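### 3.2 Arrangement of the shoes

In the household part of the study we looked at how shoes are placed on a low rack near the entrance. Ye-ji Bang visited 56 homes in June and noted which part of the shelf was filled first. Most families began at one end and kept shoes of one colour together – even when there was plenty of space left.

Figure 2 shows a similar order on a single shelf board, with four black shoes at the left end, a pink one next to them and free space on the right.

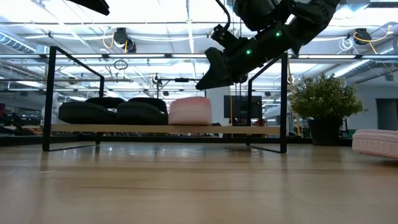
Why do people leave one end of the shelf free? In the interviews, the usual answer was that guests need a place for their shoes.

**Figure 2.** Low rack with black metal frame and five shoes.

The habit was weaker in homes with small children, where shoes were mostly put down at the nearest free place. We return to these homes in Section 4.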